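Speaker notes: Finding a family in the county records
Evening talk, 20 September 2019

Slide 1. Title

Wait for the side door to close. Handouts are on the chair by the window. Ask who has already ordered a death certificate from the county. Last time it was most of the room, so skip the ordering steps if it is again.

Slide 2. The starting point

One line in a church register at Rekholm: "Makhubela, infant, buried January." No first name, no parents, no year on that page. The year is at the head of the section, four pages earlier. Tell people to always turn back to the section head and copy it down along with the entry.

Slide 3. The register itself

The Rekholm register has 293 pages. The burials start at the back and run toward the front. I missed this the first time and read the baptisms twice. The index at the county office covers marriages only.

Slide 4. Spelling

The same surname appears four ways in the census sheets. The clerk wrote what was heard at the door. Search on the first name and the street, then look at the neighbors. In this case the family next door stayed put for two census years and that was how I picked up the right household.

Pause for questions here. Keep it short. 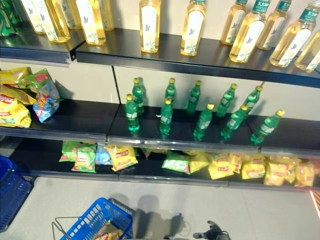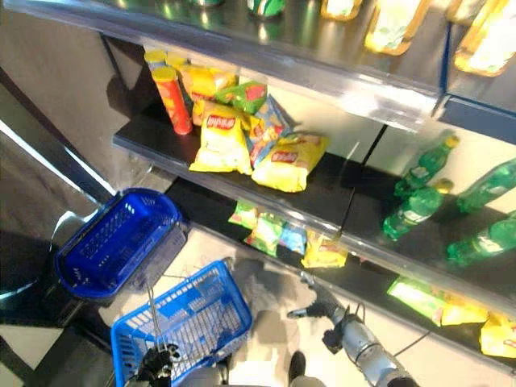
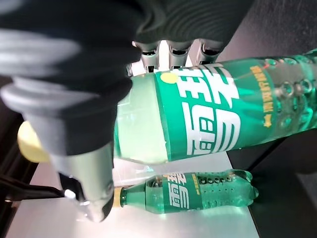
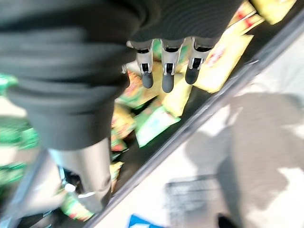

Slide 5. The store on Kerodell Street

The father is listed as a grocer in one census and as a laborer in the next. The city directory has him at Kerodell Street both times. Directories were put together in the fall and printed the following January, so an address can be a year behind. Say this twice. People write down the directory date as the date of residence and then cannot make it fit with anything else.

The tax roll values the stock at 600 dollars. The building belonged to someone else. Look at the column headings on the roll before copying any figure, as real property and personal property sit side by side and the lines are faint.

Slide 6. Cemetery plots

The Boteo cemetery book lists 1,024 burials in the old section. There are far fewer stones. Read the plot number from the book and walk to it with the map, even when you expect to find grass. Two of the Makhubela children are in one plot under their grandmother's married name. Nothing on the stone mentions them.

Ask at the office for the plot purchase card. It gives the buyer and the date, and in this case the buyer was an aunt I had not known existed. She led to the mother's maiden name.

Slide 7. Newspapers

The obituary says the mother was survived by three sons. The census gives four. The fourth was living in Boteo under his stepfather's name. An obituary was written by whoever was at home that week, so treat the list of survivors as a lead and check each one.

Read the column for the two weeks after the death too. Cards of thanks often name the out-of-town relatives.

Slide 8. What I still don't have

The infant's first name. The state did not require birth records that early, and the church at Rekholm lost its loose papers when the roof was replaced. There may be a midwife's book. The historical society has a box from Kerodell Street that is not cataloged, and I have an appointment to go through it in January.

Slide 9. Costs and waiting times

County death certificate: allow 90 days by mail, less at the counter. Bring a check, they do not take cards. Copies from the directory are free if you make them with your own phone.

Take questions. The room has to be cleared by nine. Collect the clipboard with the sign-up sheet for the cemetery walk.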